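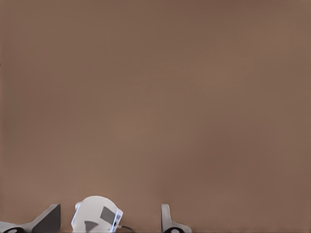 ## 3장. 책상 위에 자리 잡기와 첫 설정

2장까지 차근차근 따라오셨다면 이제 스테브데일(Stevdale) 탁상 독서등의 몸체와 받침, 어댑터가 모두 손 닿는 곳에 나와 있을 겁니다. 혹시 상자를 막 열고 이 장부터 펼치셨더라도 괜찮습니다. 다만 받침 밑면의 보호 필름만은 먼저 떼어 주세요. 필름이 붙은 채로 세우면 등이 조금씩 미끄러지는데, 처음에는 잘 모르다가 며칠 지나 등이 엉뚱한 자리에 가 있는 것을 보고 당황하시는 분이 꽤 많습니다.

이 장에서는 등을 놓을 자리를 정하고, 기둥과 팔을 조립하고, 전원을 연결한 다음, 밝기와 빛 색을 눈에 맞게 맞추는 데까지 함께 가 보겠습니다. 서두르지 않으셔도 됩니다. 차 한 잔 곁에 두고 하시면 딱 좋을 만한 일이에요. (물론 찻잔은 어댑터에서 멀찍이 두시고요!)

### 3.1 자리 고르기

독서등은 밝기보다 자리가 먼저입니다. 아무리 좋은 등이라도 손 그림자가 책장 위로 떨어지면 금세 피곤해지고, 반대로 자리만 잘 잡으면 한두 단계 낮은 밝기로도 저녁 내내 편안하게 읽을 수 있습니다.

1. 평소 책을 읽거나 글씨를 쓰는 자세로 의자에 앉아 보세요. 설치하려고 서 있을 때와 앉았을 때는 눈높이가 생각보다 많이 다릅니다.
2. 글씨를 쓰는 손의 반대편에 받침을 둡니다. 오른손잡이는 왼쪽, 왼손잡이는 오른쪽입니다. 책만 읽으신다면 어느 쪽이든 편한 대로 하셔도 됩니다.
3. 받침의 뒤쪽 가장자리가 책상 끝에서 12cm 이상 안쪽에 오도록 놓습니다. 팔을 뒤로 젖혔을 때 무게가 뒤로 쏠리기 때문에 이 정도 여유는 꼭 필요합니다.
4. 받침을 손바닥으로 지그시 눌러 흔들리지 않는지 확인합니다. 덜컹거린다면 동봉된 얇은 고무 패드를 낮은 쪽에 끼워 주세요.

> **참고** 유리 상판이나 광택이 강한 상판에서는 전구판이 상판에 비쳐 눈이 부실 수 있습니다. 이런 책상에서는 등머리를 조금 더 낮추고 책 쪽으로 기울이면 훨씬 나아집니다. 무늬 없는 무광 받침천을 한 장 까는 것도 오래된 방법이지만 효과가 좋습니다.

> **주의** 커튼, 침구, 쌓아 둔 종이 가까이에는 설치하지 마십시오. 등머리와 이런 물건 사이는 항상 충분히 띄워 주십시오.

창가에 책상을 두신 분들께 한 말씀 더 드리고 싶습니다. 낮에는 창에서 들어오는 빛이 주인공이고 독서등은 거드는 역할이니, 창의 반대쪽에 등을 두시면 양쪽에서 빛이 고르게 들어와 책장 가운데 접힌 부분까지 잘 보입니다. 밤에는 창유리에 등이 비치는 것이 은근히 거슬릴 수 있으니, 해가 진 뒤에 한 번 더 앉아 보시고 자리를 조금 옮겨 주세요.

### 3.2 기둥과 팔 조립하기

필요한 공구는 상자 안의 육각 렌치 하나뿐입니다. 렌치는 조립이 끝난 뒤에도 버리지 마시고 설명서와 함께 보관해 주세요. 나중에 관절을 조일 때 다시 씁니다.

1. 기둥 아래쪽의 홈과 받침 구멍의 돌기를 맞춘 뒤 똑바로 내려 꽂습니다. 비스듬히 넣으면 중간에 걸리니, 뻑뻑하다 싶으면 억지로 누르지 말고 빼서 다시 맞춰 주세요.
2. 받침 밑면의 나사 4개를 손으로 먼저 가볍게 돌려 끼웁니다. 네 개를 모두 끼운 다음에 렌치로 조입니다.
3. 나사는 대각선 순서로 조금씩 나누어 조입니다. 하나를 끝까지 조이고 다음으로 넘어가면 기둥이 한쪽으로 기울어집니다.
4. 아래팔을 기둥 위쪽 관절에 끼우고 '딸깍' 소리가 날 때까지 밀어 넣습니다.
5. 위팔과 등머리는 공장에서 이미 연결되어 나옵니다. 아래팔 끝에 위팔을 끼우고, 관절 옆의 손잡이를 시계 방향으로 돌려 고정합니다.
6. 전선을 팔 안쪽 홈에 눌러 넣습니다. 관절 부분에서는 전선을 팽팽하게 당기지 말고 손가락 하나가 들어갈 만큼 느슨하게 남겨 두세요.

> **주의** 관절을 접고 펼 때 손가락이 끼지 않도록 하십시오. 어린이가 가까이 있을 때는 조립을 잠시 멈추어 주십시오.

조립을 마치면 팔을 끝까지 한 번 펴 보고, 다시 접어 보고, 좌우로도 천천히 돌려 보세요. 처음 며칠은 관절이 조금 뻣뻣하게 느껴질 수 있는데 쓰다 보면 부드러워집니다. 반대로 손을 놓았을 때 팔이 스르르 내려온다면 손잡이를 반 바퀴만 더 조여 주세요. 한 바퀴를 다 돌리면 너무 빡빡해져서 도리어 움직일 때마다 받침이 들썩이게 됩니다.

등머리의 높이는 책상 면에서 자로 재기보다 앉은 자세에서 눈으로 맞추시는 것을 권합니다. 고개를 자연스럽게 숙였을 때 전구판이 직접 보이지 않고, 갓의 아래쪽 가장자리만 보이는 높이가 알맞습니다.
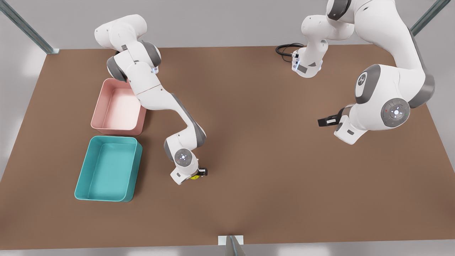 높이를 맞추셨다면 이번에는 각도입니다. 갓을 책상과 나란하게 두면 빛이 넓게 퍼지고, 책 쪽으로 기울이면 좁고 또렷해집니다. 신문이나 지도처럼 펼치는 면이 큰 것을 보실 때는 나란하게, 문고본 한 권을 읽으실 때는 살짝 기울여서 써 보세요. 몇 번 해 보시면 손이 먼저 알아서 움직이게 됩니다.

### 3.3 전원 연결

1. 등의 전원이 꺼진 상태에서 어댑터의 둥근 단자를 받침 뒤쪽 구멍에 끝까지 꽂습니다.
2. 어댑터를 벽 콘센트에 연결합니다. 멀티탭을 쓰실 때는 난방기와 같은 멀티탭에 꽂지 마세요.
3. 받침 앞쪽의 동그란 버튼을 한 번 누릅니다. 등이 서서히 밝아지면 제대로 연결된 것입니다.
4. 남는 전선은 느슨하게 한두 번 감아 동봉된 끈으로 묶고, 발에 걸리지 않도록 책상 뒤쪽으로 넘겨 둡니다.

서서히 밝아지는 것은 고장이 아니라 눈을 놀라게 하지 않으려고 넣은 기능입니다. 급할 때는 버튼을 빠르게 두 번 누르면 바로 켜집니다.

> **주의** 반드시 동봉된 어댑터를 사용하십시오. 단자 모양이 같더라도 다른 제품의 어댑터를 연결하면 제품이 손상될 수 있습니다. 젖은 손으로 플러그를 만지지 마십시오.

### 3.4 밝기와 빛 색 맞추기

버튼 둘레의 고리를 돌리면 밝기가 바뀌고, 고리를 누른 채로 돌리면 빛 색이 바뀝니다. 처음 켰을 때의 빛 색은 3000K로 맞추어져 있습니다. 해 질 무렵의 실내등과 비슷한 따뜻한 색이라 저녁에 책을 읽기에 편안합니다.

1. 방의 천장등을 평소처럼 켜 두세요. 방을 캄캄하게 하고 독서등만 켜면 책과 주변의 밝기 차이가 커져 눈이 쉽게 지칩니다.
2. 고리를 왼쪽 끝까지 돌려 가장 어둡게 한 뒤, 평소 읽는 책을 펴고 한 단계씩 올립니다.
3. 가장 작은 글씨가 찡그리지 않고 읽히는 첫 단계에서 멈춥니다. 여기서 더 밝게 하고 싶은 마음이 들어도 우선 한 쪽만 읽어 보세요.
4. 마음에 드는 상태에서 버튼을 길게 누릅니다. 등이 두 번 깜박이면 그 밝기와 빛 색이 저장된 것입니다.

저장은 낮과 밤, 두 가지로 따로 해 둘 수 있습니다. 낮에는 조금 더 흰빛으로, 밤에는 따뜻한 빛으로 저장해 두시면 철이 바뀌어도 크게 손댈 일이 없습니다. 다만 해가 부쩍 길어지는 5월쯤에는 낮 설정을 한 번 다시 봐 주시면 좋겠습니다. 겨울에 맞춘 밝기가 그때는 조금 과하게 느껴지실 거예요.

### 3.5 선택 부속: 스투모우 집게 받침

책상이 좁아서 둥근 받침을 두기 어려우신 분은 따로 판매하는 스투모우(Stumow) 집게 받침을 쓰실 수 있습니다. 책상 가장자리에 물려 고정하는 방식입니다.

1. 기존 받침에서 기둥을 분리합니다. 순서는 3.2의 조립 순서를 거꾸로 따라가시면 됩니다.
2. 집게의 위아래 면에 고무가 제대로 붙어 있는지 확인합니다.
3. 집게를 책상 끝까지 깊숙이 밀어 넣고 아래쪽 나사를 손으로 돌려 조입니다. 렌치나 집게 공구로 조이면 상판에 자국이 남을 수 있습니다.
4. 기둥을 꽂고, 팔을 앞으로 완전히 편 상태에서 집게가 들리지 않는지 살펴봅니다.

> **참고** 모서리가 둥글게 깎인 책상이나 얇은 유리 상판에는 집게 받침을 쓰지 않으시는 편이 안전합니다.

### 3.6 잘 안 될 때

- **버튼을 눌러도 켜지지 않아요.** 받침 뒤쪽 단자가 끝까지 들어갔는지 먼저 봐 주세요. 거의 다 들어간 것처럼 보여도 마지막에 한 번 더 밀어야 하는 경우가 많습니다.
- **가장 어두운 단계에서 빛이 떨려요.** 한 단계 올려 보시고, 그래도 떨리면 다른 콘센트에 꽂아 보세요.
- **저장한 밝기가 사라졌어요.** 버튼을 충분히 길게 누르지 않으면 저장되지 않습니다. 두 번 깜박일 때까지 손을 떼지 마세요.
- **팔에서 삐걱 소리가 나요.** 기름을 치지 마시고 관절 손잡이를 풀었다가 다시 조여 주세요. 기름이 들어가면 관절이 헛돌 수 있습니다.

위의 방법으로도 해결되지 않으면 136쪽의 점검표를 작성하신 뒤 트라티스(Tratis) 고객 상담실로 연락해 주세요. 점검표를 곁에 두고 전화하시면 같은 질문에 여러 번 답하지 않으셔도 되어서 훨씬 수월합니다.

갓과 팔을 닦는 방법, 오래 쓰지 않을 때 접어서 보관하는 방법은 4장에서 이어집니다.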